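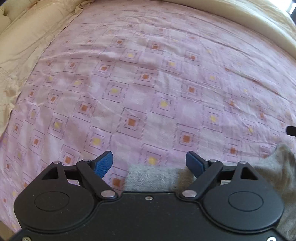 Flaker is a software package for grasp planning and gripper control on cloth and other deformable materials. It takes colour images from a camera mounted near the fingers, proposes points where a fold can be pinched, and sends width and force commands to a parallel or linkage-driven two-finger gripper. Development is led by Wubit Woldemariam at Sastside. The first public release was tagged April 15, 2021.

Architecture

Flaker runs as two processes. The perception process corrects lens distortion, segments fabric regions and scores candidate grasps. The control process holds the gripper state and refuses any command older than one control cycle. They communicate over a local socket, port 1515 by default, using fixed-length binary messages. Either process can be restarted without the other.

Perception

Segmentation uses a small convolutional network named Araya. It labels each pixel as fabric, fabric edge, gripper or background. Pixels belonging to the gripper are masked before scoring, using an outline recorded at calibration.

Printed fabrics are a known source of error. Repeating squares and checks produce strong straight lines that earlier versions classified as folds. From version 2, Flaker estimates the repeat of the pattern and compares it with the local spacing of the printed lines. A line is accepted as a crease only where the pattern bends or compresses across it. The test has no effect on plain cloth, for which shading alone is used.

Planning

Candidates are ranked by fold height, clearance for both fingertips and distance from the nearest edge. The planner keeps the best 12 and discards those the wrist cannot reach. If none remain, it requests a new viewpoint and does not lower its threshold.

Control

Closing is done in two stages: a fast approach to a preset width, then a slow close under a force limit. Contact is inferred from motor current. Thin sheets may give nearly no signal, so the final width is also checked against a reference taken with the fingers empty.

Tooling

A log viewer, Pimonport, replays camera images alongside planner scores and finger width. Logs recorded before August of the release year use an older header and must be converted first. The package includes 11 sample configuration files.

Limitations

Flaker does not model cloth dynamics and cannot predict how a sheet will fall after release. Layered fabrics of similar colour are often segmented as a single region.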